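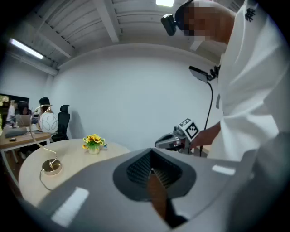 Gripper practice by the round table, flowers and lamp still standing.

I said I'd post about our student robotics project whether it went well or badly, so a thread.

The idea is simple. We do chores with hand-held grippers, record it all, and a robot arm is supposed to learn the chores from the recordings. The group is called Lendby. I didn't pick the name.

My doubts started in March, when Kaj Frandsen told us 475 recordings would be plenty for one task. Plenty for what? He hasn't said.

We have 19 that I would call clean. In the rest someone fumbles, restarts, or blocks the marker with a sleeve.

And the markers matter. Lose sight of that black-and-white square on top of the gripper and the tracking drifts – then you've got a very confident log of a hand that was never there.

Carter Lévesque says the model will "average it out". I've asked him to show me that on 20 recordings before we make hundreds more. Still waiting.

To be fair, the grippers are nicer to use than I expected. My wrist disagrees after an hour.

The spring demo is against the Abdella team, who wrote their motions by hand and have 2 tasks running. Boring approach. I'd bet on them.

Next up is moving a cup onto a saucer. Same room, same lights, which is my other complaint – nobody has planned a test anywhere else. I'll post the numbers when we have some.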